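I've been swimming at the lido in Stimonard since February, which I know sounds like showing off, but I promise I'm the slowest person in the water and I wear two hats. It started because the indoor pool at Prarna put its prices up again and I sulked, and then a leaflet came through the door. Off I went with a flask and a very old towel. 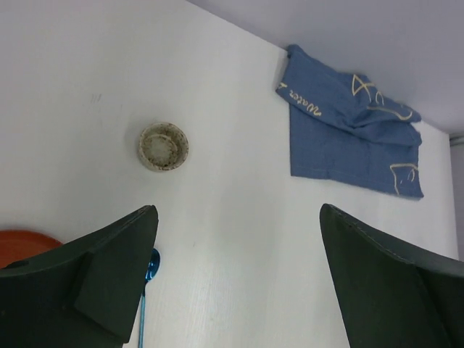
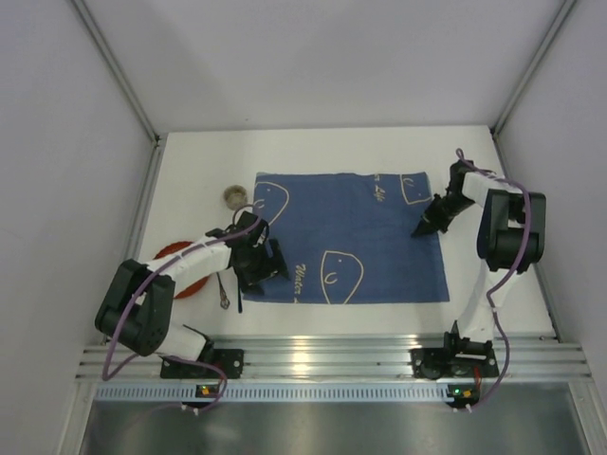
The first swim was three widths. Widths! I got out the colour of a boiled ham and couldn't do up my own bra, so I sat in the changing hut with my coat on over nothing much and ate a whole flapjack. Then I went back two days later. I can't really explain it, except that I slept like a log both nights and hadn't done that for months.

The walk there is half the fun now. I go down past the old Fodor works, where the buddleia is coming through the fence, and cut across the rec. It takes me 17 minutes if I don't stop to talk to dogs (I always stop to talk to dogs). There's a bus, the 35, but it goes all round the estate first and you may as well walk.

Things I'd tell anyone thinking of starting: get gloves before you get anything else. Your hands go long before the rest of you does. Wear a top you can pull on while damp, and leave the skinny jeans at home, because I once spent ages hopping about with one leg in and had to be steadied by a stranger. Take more tea than you think you need. I've got a dented Rotar flask that keeps it hot till lunchtime and I'd rescue it from a fire.

I nearly bought one of those big changing robes as well, the ones that make you look like a sleeping bag with feet. £179! I put it in my basket, went and had a biscuit, and took it out again. My dad's old dressing gown does the job and has better pockets.

I'm up to around twelve lengths now, with a breather at each end, mostly breaststroke with my chin up like somebody's labrador. Front crawl is the plan for summer. I've been watching videos and practising the breathing over the washing-up bowl, so we'll see how that goes.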